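Bench rules, second edition: what changed and why we like it

The second edition of the Utard bench rules went up on the shared drive in May, and if you work with the arms you should have a copy by now. It is 18 clauses long, down from a first edition that had swollen so badly people were skipping to the back page to find the phone numbers. I have read it more often than is healthy and I think it's the best thing we've written as a group!

Most of the rules were tested against the flower task, where two arms pick up artificial tulips from the table and stand them in a vase. It's a lovely job for the purpose. The stems are thin, the leaves get in the way, glass sits right between two moving grippers, and both arms have good reason to want the same bit of air. Anything vague in a rule shows up fast when you try to apply it to a tulip.

Clause 3 is the layout rule, and it has been rewritten from scratch. The old one said the table should be "set in a varied manner", which meant that everyone had a favourite arrangement and used it all afternoon. Now whoever sets the table changes the direction of the stems as well as where the heads lie, and has to include crossed stems often enough that the session record shows it. Glass goes down first and flowers second, with the arms parked until hands are clear of the border. The person at the controls doesn't set the table unless they have stepped away from them completely.

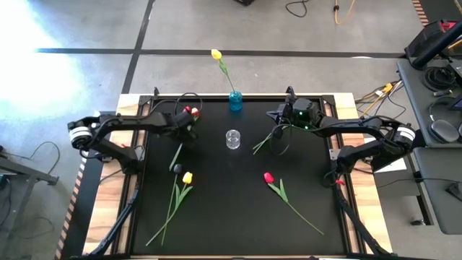 Clause 4 deals with the floor, and I know that sounds dull, but please read it. Cables may cross a walkway only where they are bundled, and the tape lines mark where visitors stop. Carts stay outside the reach of either arm with the brakes on. We had three different ideas of what "reach" meant before this edition (fully stretched, fully stretched with something in the gripper, or "wherever it normally goes") and the clause now picks the second. A tulip held by the bottom of its stem adds a surprising amount, as Momer found when they tried the draft on their own bench and had to move a shelf.

Then there's speed. During a shared task, where both arms work over the same part of the table, the limit is 245 millimetres a second at the wrist. With one arm parked, the other may go up to 400. These are our own house limits and they sit underneath whatever your site safety assessment says, so if your assessment gives a lower number, use that one and write it on the card. Please don't write "slow". Slow was in the first edition eleven times!

My favourite is clause 9, on stopping. Anyone in the room may stop a run, for any reason, and the person who stops it is not asked to fill in a form. The operator writes one line in the log and that's all. Under the old wording the person who called the stop had to give a reason in writing before work could start again, and we all know what that does - people wait another second to be sure. Since the draft went round, the log has more stops in it, and I'm delighted by every one of them. Several were for nothing much. Fine!

Clause 10 follows on from that. A stop is not a failed attempt and mustn't be recorded as one. Neither is a stem that slips, provided the arm carries on and the operator leaves it to do so. The record has three entries for the outcome (completed, not completed, stopped) and there is a free line for anything you want to add. Alleck kept their own five-way version for a while and have now agreed to fold it into ours, which means their logs and ours can be read side by side from this edition on.

Clause 12 covers glass. Check it before the session and again after any knock, even a light one, and take it off the bench if you can feel a chip with a gloved finger. A spare goes in the cupboard and never on the table edge. We did talk about switching to plastic vases altogether. The feeling was that glass is what people have at home and that the arms ought to be practising with it, so it stays, with the checks.

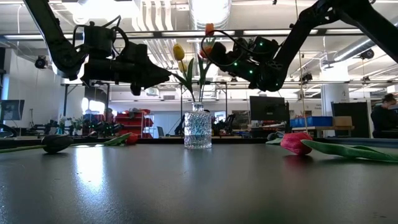

Elba Huenchumán wrote back on the draft to say that the glass clause was fine but the people clause wasn't strict enough. Her point was that a bench in an open workshop has others working nearby who never agreed to be part of the session, and that a tape line does very little for somebody who is concentrating on something else. She wanted a spoken warning before the first movement of every run, loud enough to carry, and she wanted it in the numbered rules instead of the notes at the end.

She was right, and it's in. Clause 14 now says that the operator calls "arms live" before the first movement and "arms parked" at the close. It felt silly for a morning. By the afternoon people were calling it back across the room, and now I miss it when I visit other sites.

Emiliano Ledesma asked whether the call is needed again after a short pause. Yes, if the pause is longer than 2 minutes or if anyone has reached over the border in the meantime. The timer on the operator's screen is good enough for this, and you needn't bring a stopwatch.

Two clauses are still open. Clause 16, on handing over between operators in mid-session, has a gap in it about who signs the log when both have driven the same run. Clause 17, on cleaning the gripper fingers, is waiting for Myung to send back their comments, as their fingers have a different coating from ours and the wipes we recommend may not suit it.

Comments on either go to the bench rules folder, one file per clause please, with the clause number in the title. Printed cards for the bench are in the tray by the door. Take the old ones down when you put the new ones up - I found both editions taped next to each other last month, with two different speeds on them.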